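토티코 포켈 홈시네마 프로젝터

상영관 불이 꺼지기 전에 휴대폰을 끄는 사람과 끄지 않는 사람이 있습니다. 포켈은 후자와 더는 같은 방에 있고 싶지 않은 분들을 위한 프로젝터입니다. 거실 벽이면 충분하고, 옆자리에 누가 앉을지는 직접 정하시면 됩니다.

상품 코드 FK-217
색상 무광 검정 / 회백색
배송 영업일 기준 5일 이내
상태 재고 있음

제품 소개

포켈은 영화 한 편을 처음부터 끝까지 보는 용도로 만든 프로젝터입니다. 회의 자료도 띄울 수는 있습니다만 그 용도로 사시면 저희가 조금 서운합니다. 기본 화면 모드가 '영화'로 맞춰져 있고, '발표' 모드는 설정 메뉴 맨 아래에 있습니다. 개발을 맡은 오니시 데쓰야가 거기 넣자고 했고 반대 의견은 회의록에 남아 있지 않습니다.

밝기보다 어두운 부분의 계조에 공을 들였습니다. 밤 장면이 많은 영화를 틀어 보시면 차이를 아실 겁니다. 주인공이 지하실로 내려가는데 관객은 지하실이 있는지조차 모르는 경우가 요즘 꽤 많습니다. 감독의 의도였다면 저희도 어쩔 수 없습니다만, 프로젝터 탓인 경우만큼은 줄여 보았습니다.

움직임 보정 기능은 출고 시 꺼져 있습니다. 켜면 1970년대 범죄 영화가 평일 아침 드라마처럼 보입니다. 취향이라면 존중하고, 설정에서 두 번만 누르면 켜집니다. 다만 고객 지원팀의 베로니카 란츠는 "영화가 이상하게 미끄러워 보여요"라는 문의를 받으면 제일 먼저 이 항목부터 확인해 달라고 합니다. 대개 거기서 통화가 끝납니다.

화면과 설치

권장 화면 크기는 80인치입니다. 더 크게도 비출 수 있지만 아파트 거실에서는 자막을 읽느라 고개를 좌우로 돌리게 됩니다. 법정 영화처럼 말이 많은 작품이라면 목 운동이 됩니다.

벽은 흰색이 좋고, 무늬 없는 벽지라면 스크린 없이도 볼 만합니다. 꽃무늬 벽지에서는 서부극의 사막에도 꽃이 핍니다. 전용 스크린 '네멘'은 별도로 판매하며, 말아서 보관할 수 있습니다. 함께 구입하시면 배송비는 한 번만 받습니다.

선반에 올려도 되고 천장에 매달아도 됩니다. 천장 브래킷은 구성품에 들어 있지 않습니다. 상하 키스톤 보정은 자동이고 좌우는 수동입니다. 좌우까지 자동으로 하지 않은 이유를 물으시는 분이 많은데, 값이 올라갑니다.

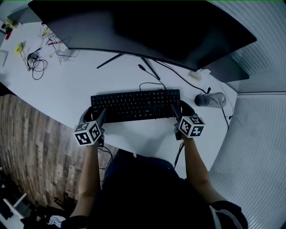
흰 책상 위의 검은색 커브드 모니터와 키보드

연결

HDMI 단자 두 개, USB 단자 하나, 광출력 단자 하나가 있습니다. 무선 연결도 지원합니다. 무선으로 영화를 보다가 결말 직전에 끊긴 경험이 있으시다면 유선을 권해 드립니다. HDMI 케이블은 동봉되어 있으며, 짧습니다. 짧다고 미리 말씀드렸습니다.

블루레이 플레이어, 게임기, 노트북과 모두 연결됩니다. 비디오테이프 재생기를 연결하려면 변환기가 필요합니다. 이 질문을 매달 보내 주시는 분이 계셔서 적어 둡니다.

소리

내장 스피커가 있습니다. 대사는 잘 들립니다. 폭발은 겸손하게 들립니다. 전쟁 영화나 뮤지컬을 자주 보신다면 광출력 단자에 사운드바를 연결하시기 바랍니다. 팬 소음은 '조용히' 모드에서 21데시벨이며, 무성 영화를 볼 때가 아니면 신경 쓰이지 않습니다. 무성 영화를 보신다면 예전 영사기 소리라고 생각하시는 방법이 있습니다.

구성품

포켈 본체
전원 어댑터 및 전원 케이블
리모컨 (건전지 포함)
HDMI 케이블
렌즈 덮개
사용 설명서

리모컨은 어둠 속에서 버튼에 불이 들어옵니다. 소파 틈에 들어가면 불빛이 보이지 않는다는 점은 다음 모델에서도 해결될 것 같지 않습니다.

구매 후기

오바디아 레마 ★★★★☆
느와르만 봅니다. 그림자가 그림자로 보여서 좋네요. 전에 쓰던 하웰스 제품은 검은색이 전부 회색이라 탐정이 늘 안개 속을 걸어 다녔습니다. 별 하나는 케이블 때문에 뺐습니다. 짧다고 써 있긴 했는데 이렇게 짧을 줄은 몰랐어요.

그웬리언 케미스 ★★★★★
극장에서 놓친 영화를 몰아 보려고 샀는데 정작 이미 여러 번 본 로맨틱 코미디만 틀고 있습니다. 제품 잘못은 아닌 것 같아 별은 다 드립니다. 설치는 혼자 했고 좌우 맞추는 데 영화 예고편 하나 볼 시간이 걸렸어요.

딜윈 그리피스 ★★★☆☆
화질은 만족합니다. 그런데 세 시간짜리 대작을 보는데 두 시간쯤 지나니 '계속 시청하시겠습니까?' 창이 뜨더군요. 하필 장례식 장면이었습니다.
└ 토티코 답변: 불편을 드려 죄송합니다. 설정 > 전원 > 시청 확인에서 끄실 수 있습니다. 1월 업데이트부터는 기본값이 꺼짐으로 바뀝니다.

자주 묻는 질문

낮에도 볼 수 있나요?
커튼을 치시면 볼 수 있습니다. 커튼 없이 남향 거실에서는 소리를 주로 즐기시게 됩니다.

3D 영화가 되나요?
되지 않습니다. 안경은 서랍에 그대로 두셔도 됩니다.

광원 수명은 어느 정도인가요?
LED 광원이라 램프를 갈 일은 없습니다. 매일 저녁 한 편씩 보셔도 볼 영화를 고르다 지치는 쪽이 먼저일 겁니다.

화면 비율이 안 맞아 위아래에 검은 띠가 생깁니다.
와이드스크린 영화의 정상적인 모습입니다. '확대'로 채울 수는 있지만 양옆에 서 있던 배우들이 퇴장합니다.

보증 및 반품

보증 기간은 구입일로부터 2년입니다. 렌즈를 손가락으로 닦아 생긴 자국은 보증 대상이 아닙니다. 수령 후 14일 이내에는 반품하실 수 있으며, 상자와 완충재를 함께 보내 주셔야 합니다. 고른 영화가 재미없었다는 사유로는 반품 배송비를 저희가 부담하지 않습니다.

함께 보면 좋은 상품

네멘 롤스크린 80인치
포켈 천장 브래킷
HDMI 케이블 (긴 것)

상품 정보 최종 수정일: 2019년 10월 21일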